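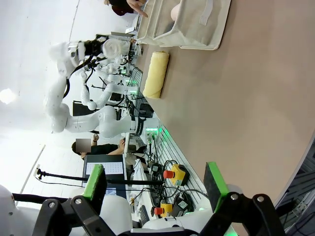
Undska ya tiene fecha y presupuesto para ampliar su taller de manipulación robótica, y la noticia ha caído de maravilla entre quienes trabajan allí. El plan, presentado el 2019-09-17, reserva dinero para 2 brazos nuevos del proveedor Honon y deja abierta la puerta a un tercero si las cuentas de julio salen bien.

Mei-kuen Kuo, responsable de compras, lleva meses comparando ofertas y no esconde las ganas. «Lo caro no es solo el brazo – son las pinzas de repuesto, el montaje, las horas de formación», comenta. Por eso el contrato incluye 5 juegos de almohadillas para los dedos y una partida aparte para mantenimiento.
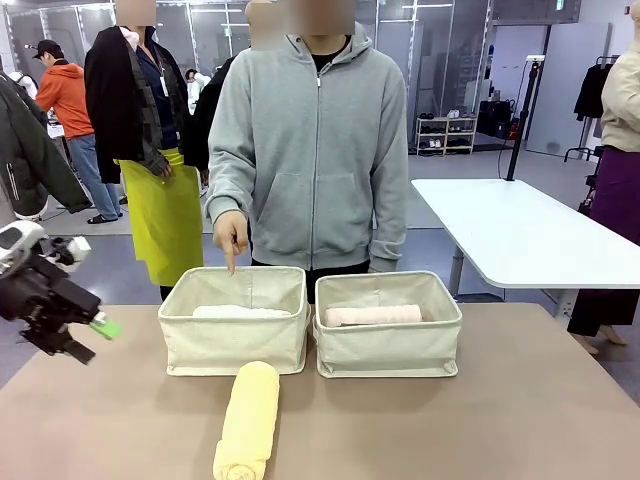 El presupuesto también mira a lo pequeño, y ahí hay una decisión muy acertada: seguir practicando con objetos de casa. Unas toallas enrolladas y un par de cestas de tela beige cuestan muy poco, se reponen en cualquier tienda y plantean un problema estupendo para una pinza, porque la tela cede al agarrarla. La partida para este material se queda en 30 euros al mes.
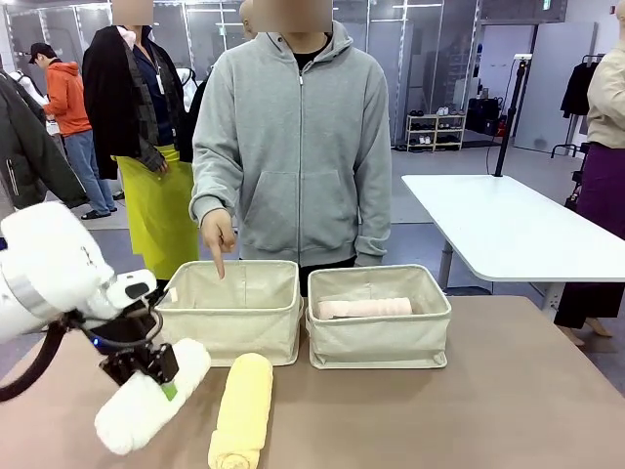

Queda por cerrar el programa de planificación. Ryu y Priltden han enviado sus propuestas, las dos con licencia anual, y el equipo quiere probarlas en la misma mesa antes de firmar. Kuo se inclina por la que permita cambiar de tarea sin parar toda la tarde – algo que los operadores piden desde el principio. Los brazos de Honon se instalarán en cuanto termine la revisión eléctrica del taller, y las inscripciones para el primer turno de formación ya están abiertas.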